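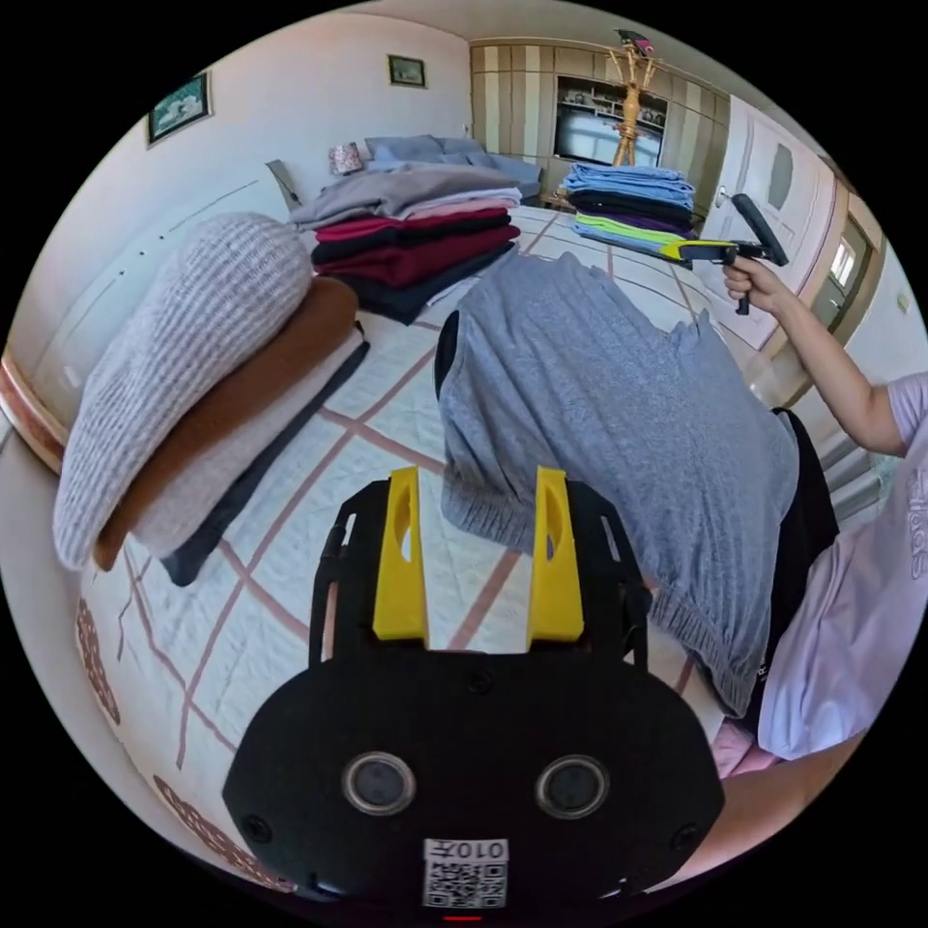
Does folding sweatpants into thirds and stacking them on the bed really save any drawer space, or is it one of those things people repeat until it sounds true? I moved to a smaller place in Corkcombe last June and have one dresser for two people. My method so far is to dump everything on the bed, fold, pile it up and carry the pile to the drawer. T-shirts are fine. The trouble starts with things like the light gray sweatpants, with those elastic cuffs at the ankles. The cuffs pull in, the legs stay wide, and whatever I fold comes out fatter at one end. Two pairs on top of each other and the stack leans. My sister swears by rolling. I tried that for a month and the rolls came undone every time I opened the drawer. I have also been told to buy the Plillar drawer dividers, and I'm not spending money on strips of plastic until somebody convinces me they do something a shoebox doesn't.

Posted Monday, February 3, 2020 by gridquilt
382 views

Haiyan Ren
Member, 1543 posts

Folding doesn't make cloth smaller, so no, you won't gain much over any other neat method. What you can fix is the lopsided part. Lay the pants flat, one leg on top of the other. The crotch sticks out in a point, so tuck that in first to get a straight edge. Then bring the cuffs up and stop a few inches short of the waistband. Most people line the cuffs up with the waistband and then you have all the elastic in one spot. Fold in half, then in half again if the drawer is shallow.

I would also quit stacking them with the T-shirts. Heavy fleece at the bottom or in its own drawer. Stand them on edge if the drawer is deep enough, though if it's half empty they will just fall over, whatever the videos show you.

I had the Plillar dividers in my last apartment in Plakbridge. They slid. Keep the shoebox.

mothballs_mathew

Just roll them. Works for me.

gridquilt

I said I tried rolling. Did you do something to keep them rolled?

mothballs_mathew

Pack them tight I guess. My drawer is pretty full.

tillie_b

Hang them. Fold over a hanger at the knee and you're done in five seconds. The knees can get a crease, but they're sweatpants. I know the usual advice is that hanging stretches the fabric, and I have yet to see it happen to a pair folded over the bar. Clipping them by the waistband is another matter, I wouldn't. If your closet is as small as your dresser this won't help you, you didn't say.

gridquilt

Closet is full of coats. I redid two pairs with the cuffs stopped short and they do sit flatter. Not sold on standing them on edge yet.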